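Tue 14 August

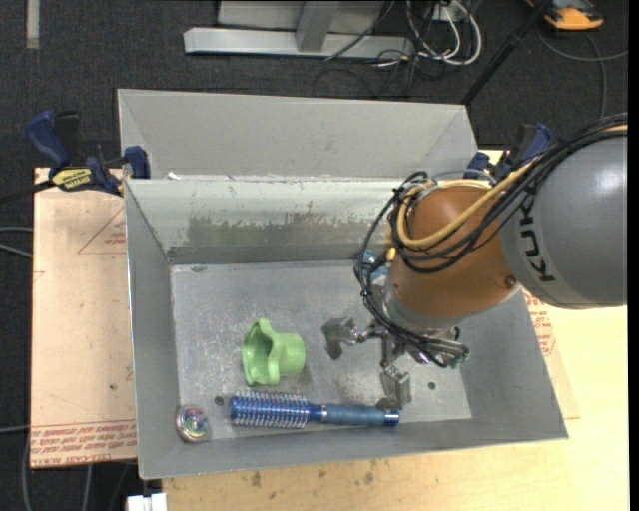
The bin cell: KUKA arm, cup, hairbrush and the little round clear thing.

Wrote most of the cell rules today, which I have been putting off since January. Griet wants one sheet that a new person can read standing up. My draft was 4 pages when I got in and it is two now, so that is something.

Milan and I went through it line by line at the bench. We agreed on the order for starting up: check the clamps by hand, check the hose and cables are clear of the wrist, then the bin, then power. He had the bin first. I said if a clamp has shifted, the bin position means nothing anyway, and he gave way on that.

The object rule took longest. As it stands, things go in loose and spread out, and whoever sets them down writes the layout in the log before the first run. No swapping halfway through a set. Bontu asked if a brush lying along the front wall should be allowed at all, as the fingers have little room there. I think it should. If we only put things in the middle we learn nothing about the edges. We settled on allowing it at the slow speed, and she will write that paragraph.

Hands in the bin: only with the arm stopped and the pendant in your own hand. Gijs wanted "or held by a colleague". I left that out. He was not pleased, but Griet backed me up.

Also went through the old run notes, 770 of them. In 62 the layout was never written down, so those can't be compared with anything. Karlijn is marking them in the Travon folder so they don't get used by mistake.

Still to sort out:
Cables on the floor. The rule says a clear path to the stop button, and I need to measure what we mean by clear.
Scratches in the bin. Do we note them or ignore them? Milan says ignore. I would like a dated photo each month.
Who signs the sheet when Griet is away.

Left at nearly seven. Bontu's paragraph is due tomorrow, then I print it and tape it up by the door - large type this time.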